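Gripper and controller comparison: progress report, second period
Prepared by Anneli Vainio for Fiona Chisholm, Neravmont program office
Covers work through the end of February

1. Summary

The comparison of the two parallel grippers is on schedule and should finish within the next period. The controller comparison started late and is behind. We have completed the bench checks for both grippers and most of the task trials for the first one. Spending is within the approved budget, with one change described in section 5.

2. Background to this period

At the last review we were asked to move away from blocks and test cylinders and use objects closer to what a kitchen assistant would handle. Ngọc Lý chose a toy kitchen for this. It gives us a sink, burners, a pot and a plate at a fixed height, and the food pieces are cheap to replace. The pieces are also awkward in useful ways. Some are thin and flat, some are round and smooth, and a few have irregular edges that give the fingers very little to hold.

The work table was set up with bar clamps and an emergency stop at the corner within reach of the operator. Shahab Golestani checked the stop with both controllers before any trials were logged.

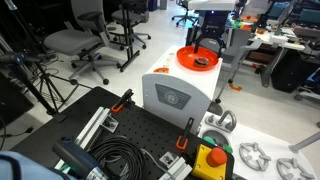 Moving the kitchen closer to the arm in the first half of the period cost us three working days. Reach to the far side of the sink had been poor, and the arm was spending much of its time close to full extension, where small errors at the base become large ones at the fingertips. The new layout is better for the plate and the burners. The sink is still the hardest area and we have left it out of the scored tasks for now.

3. Gripper trials

Each gripper gets 200 scored attempts on the same list of pick and place tasks, run by the same two operators in the same order. Yavuz Güneş and Ngọc Lý share the operating. An attempt counts as a success if the piece is lifted clear and set down inside the target area without a second try.

The first gripper (listed in our notes as Flirnex, after the adapter plate it mounts on) has finished all its tasks except the ones that start from the plate. Results so far:

Round pieces: reliable from any approach angle. Most failures came from closing too early.

Leafy and soft-edged pieces: good when gripped across the widest part, poor at the tip.

Flat pieces: weak. The fingers are long and straight-sided, and when they come down at an angle one of them reaches the surface before the other. The operators learned to correct for this, but it slows them down, and we don't want to score operator skill as gripper performance.

The second gripper, Mider, has passed its bench checks. These were 2000 open and close cycles with no load, followed by a repeat of the finger alignment measurement. Alignment was unchanged within what our gauge can read. Its task trials start as soon as the plate tasks are done.

The plate tasks are the ones we expect to separate the two grippers. A piece in the plate sits in a shallow bowl with a raised rim, so the fingers have to come down inside the rim and still get low enough to close under the widest point. The toy fried egg is the hardest piece on the list. Gripping the outer ring and gripping the yolk are scored as separate tasks.

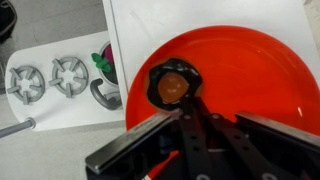 Wrist camera view of the fried egg piece on the red-orange plate, with the gripper fingers just below it.

The wrist camera has been more useful than planned. Its original purpose was to record failures for later review. The operators now ask for it on every attempt, mainly for judging how far the fingers are from the rim. The mounting bracket does hide the area directly ahead of the palm – a shorter bracket has been drawn and will be tried once scoring is complete, so that the view stays the same for both grippers.

4. Controller comparison

This part is behind. The Dương controller was installed in the second half of the period and its first motion tests were jerky at low speed. Shahab traced this to a filter setting carried over from the old configuration file. Low-speed motion is now acceptable to both operators, but we lost the time set aside for the first round of comparison runs. We propose to run a shorter first round on the burner tasks only and decide from that whether the full round is worth the hours.

5. Budget

We spent $400 on spare finger pads and cable that was not in the original plan. It was taken from the travel line, which we don't expect to use in full. No other changes are requested.

6. Next period

Finish the plate tasks on the first gripper, then swap and run the full list on Mider. Run the short controller round. Send the draft scoring tables to Fiona Chisholm for comment before the final write-up is started.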